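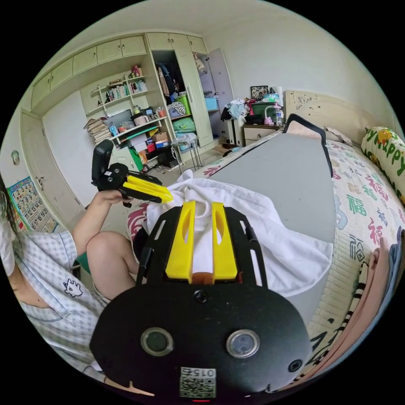

Ask Gobnait Hennessy what changed at the Wandwood laundry in Girkura and she'll start with her shoulders, which ached every evening of her working life until last July, when the Plarow machine took over the flat sheets (and she'll show you, too, rolling them both around like a swimmer). She used to fold at a long table with the rest of the day shift. Now a good part of her week goes to the people who fold in their own bedrooms, a gripper in each hand, so that the machine can learn the towels as well.
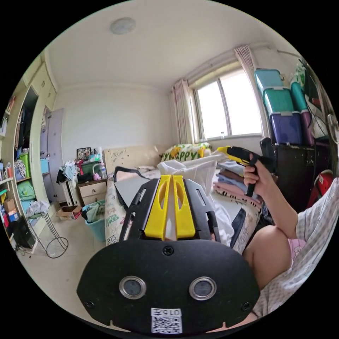

*A stack of folded clothes on the bed, a loose white cloth next to it, and the gripper at hand.*

The list on her wall says 1,604 folds were sent in and 1,322 kept, and she looked through plenty of the others herself, feeling a bit sorry for whoever had made them. "You can tell a tired person by their corners," she told me, pouring more tea than either of us needed. 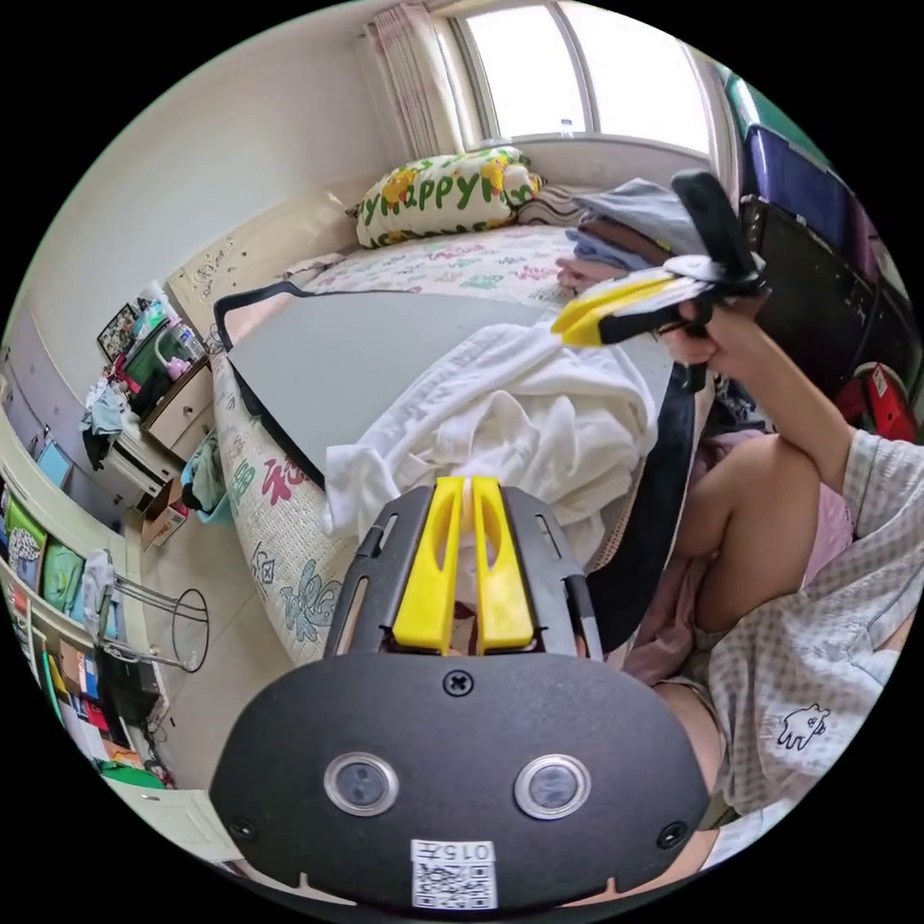 Pay was the sore point at first, and it took most of a spring to settle. Folders at home now get the same hourly rate as the shop floor, which pleased Pavlović, the shift lead, who had argued for it at some length. He still has opinions on technique! A white cloth heaped on a flat gray board, with a bed for a workbench, is a long way from his steel tables, and he would like everyone to shake the thing out first. Gobnait lets him talk. On Sunday she is training two more of the day shift to check folds, and the towels are still done by hand.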